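Forum > Promis & Social Media > Tralach (alle Staffeln)
Thema: Selma und Berhanu – Comeback oder nur Promo?

kaffeekatze_79
Leute, habt ihr die Fragerunde von Selma Milošević gestern Abend gesehen?? Ich saß mit offenem Mund auf dem Sofa. Jemand fragt, ob sie wieder Kontakt zu Berhanu hat, und sie schreibt nur: "Kontakt hatten wir immer." Und dann ein Mond-Emoji! Wer Staffel zwei von Tralach geschaut hat, weiß, was der Mond bedeutet (Dachterrasse, letzte Folge vor dem Finale, ich hab geheult).
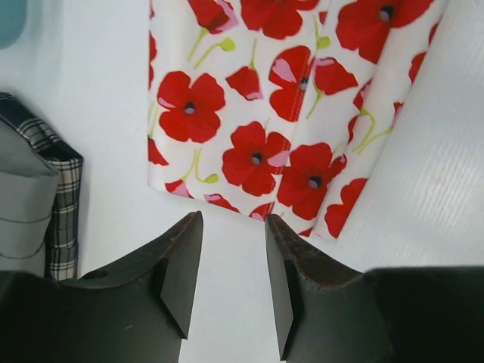
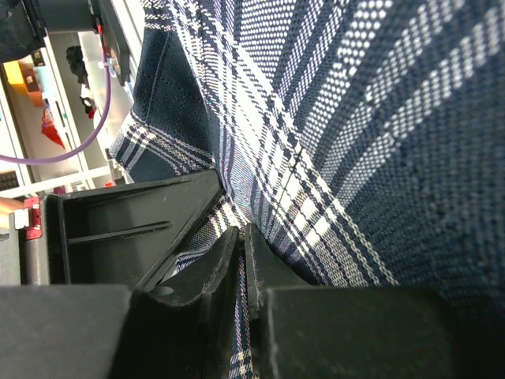

Und das ist noch nicht alles. Berhanu Zeleke hat eine Stunde später ein Video aus dem Auto hochgeladen, im Hintergrund läuft genau das Lied von der Dachterrasse. Ich hab es mir bestimmt zehnmal angehört, das ist kein Zufall. Die beiden sind wieder zusammen oder zumindest kurz davor, ich leg mich da fest!

Mirabellchen
AAAH danke für den Thread, ich wollte gerade selber einen aufmachen! Der Mond hat mich komplett fertiggemacht. Ich fand die zwei immer das einzige Paar aus der Staffel, bei dem man gemerkt hat, dass die sich auch ohne Kamera was zu sagen haben. Die Szene, in der er ihr das Schachspielen beibringen will und sie ihn dann einfach schlägt, schau ich heute noch, wenn ich schlechte Laune hab.

tom_aus_HB
Ich will euch den Spaß nicht verderben, aber im Mai startet Hivel, und wer sitzt da in der Jury? Richtig, Selma. Und wer ist als Gast für die erste Folge angekündigt? Auch richtig. Da wird vorher halt ein bisschen gezündelt, das haben die bei Pankaj Chauhan letztes Jahr genauso gemacht. Drei Wochen Andeutungen, dann die Sendung, dann wieder Funkstille.

kaffeekatze_79
@tom_aus_HB Das mit Pankaj war aber was völlig anderes, der hat damals selbst gesagt, dass er mit Kalliopi nie mehr als befreundet war. Die Gerüchte kamen von den Klatschseiten und nicht von ihm! Selma hat sich seit der Trennung kein einziges Mal zu Berhanu geäußert. Kein Like, kein Kommentar, nichts. Und jetzt so ein Satz? Die macht sowas nicht für eine Sendung.

Fjordpferd
Kein Like stimmt nicht ganz. Unter seinem Marathonfoto war ein Herz von ihr, Startnummer 785, ich erinnere mich noch, weil wir hier im Forum seitenlang darüber diskutiert haben, ob die Zahl irgendwas bedeutet. Hat sie natürlich nicht. Das Herz war am nächsten Morgen wieder weg.

kaffeekatze_79
Stimmt!! Das Marathonherz! Wie konnte ich das vergessen. Danke, das ist ja eher noch ein Punkt für meine Theorie.

nordlicht.jule
Bin bei Team Comeback, aber vorsichtig. Was mich stört: Sidra Gondal hat in ihrem Podcast noch vor kurzem erzählt, Selma sei "sehr glücklich alleine" und ziehe gerade um. Und Sidra ist immerhin ihre beste Freundin, die wird das ja wohl wissen. Folge 264, ziemlich am Ende, falls es jemand nachhören will. Die Folge lohnt sich übrigens auch sonst, die Geschichte mit dem verlorenen Koffer ist so gut.

Mirabellchen
Die Kofferfolge! Ich hab in der Bahn so gelacht, dass sich die Leute umgedreht haben :D
Aber zu Sidra: Die würde doch nie etwas verraten, bevor Selma es selbst sagt. Beste Freundinnen decken einen. Und umziehen kann man auch zu jemandem hin …

tom_aus_HB
Jetzt wird es aber wild. Aus "zieht um" wird "zieht zu ihm". In dem Tempo sind die bis Seite drei verheiratet und haben Zwillinge.

Mirabellchen
Seite zwei, wenn ich mir Mühe gebe.

Lakritzschnecke
Kurze Zwischenfrage von jemandem, der erst mit Staffel drei eingestiegen ist: Warum haben die sich denn überhaupt getrennt? Ich finde nur dieses eine Statement mit "unterschiedliche Lebensplanung" und das kann ja alles heißen.

Fjordpferd
@Lakritzschnecke Offiziell war es genau das. Er wollte zurück nach Hause und das Café Berisha von seinem Onkel übernehmen, sie hatte gerade den Vertrag mit Taltar unterschrieben und war ständig unterwegs. Kein Streit, kein Fremdgehen, jedenfalls ist nie etwas rausgekommen. Schau dir unbedingt die Wiedersehensfolge an, da sitzen sie nebeneinander und sind so nett zueinander, dass es fast wehtut. Das Café gibt es übrigens noch, ich war im Urlaub mal da. Der Mohnkuchen ist ein Traum! Berhanu war leider nicht im Laden.

Lakritzschnecke
Oh, danke dir! Dann hab ich fürs Wochenende was vor.

nordlicht.jule
Moment, der Vertrag mit Taltar läuft doch aus. Das hat sie in der Fragerunde auch geschrieben, weiter oben, irgendwo zwischen Hautpflege und Hund. Dann wäre sie ja gar nicht mehr so viel unterwegs.

kaffeekatze_79
WAS. Das hab ich überlesen! Ich geh sofort nochmal alle durch. Es waren 40 Antworten und ich hab bei den Hautpflegesachen weitergewischt, selber schuld.

tom_aus_HB
Gut, das mit dem Vertrag wusste ich auch nicht. Ich bleib trotzdem bei Promo. Wenn die beiden nach der ersten Folge Hivel noch etwas zusammen posten, nehme ich alles zurück und schreibe hier 2000 Zeichen Entschuldigung, ohne Leerzeichen gerechnet.

Mirabellchen
Ist gespeichert!! Screenshot hab ich auch.

Pustekuchen
Ich lese meistens nur mit, aber eins muss ich doch mal loswerden. Ich freu mich ja auch, wenn es klappt, nur schreibt bitte nicht wieder alle unter Berhanus Beiträge. Nach der Trennung war das wirklich schlimm, der hat wochenlang die Kommentare zugemacht. Hier spekulieren ist was anderes, das liest er vermutlich nie.

kaffeekatze_79
@Pustekuchen Da bin ich ganz bei dir. Ich hab bei ihm noch nie kommentiert und fang jetzt auch nicht damit an. Gehibbelt wird hier drin!

So, Nachtrag, hab die Antworten nochmal gelesen: Die Sache mit Taltar steht wirklich da. Und auf die Frage, wo sie ihren nächsten Geburtstag feiert, schreibt sie: "Da, wo es guten Mohnkuchen gibt." @Fjordpferd, was sagst du dazu???

Fjordpferd
Ich sag gar nichts mehr, ich sitz hier und grinse mein Handy an.

tom_aus_HB
Mohnkuchen gibt es auch bei uns an der Tankstelle.

Mirabellchen
Tom, fang schon mal an zu tippen :)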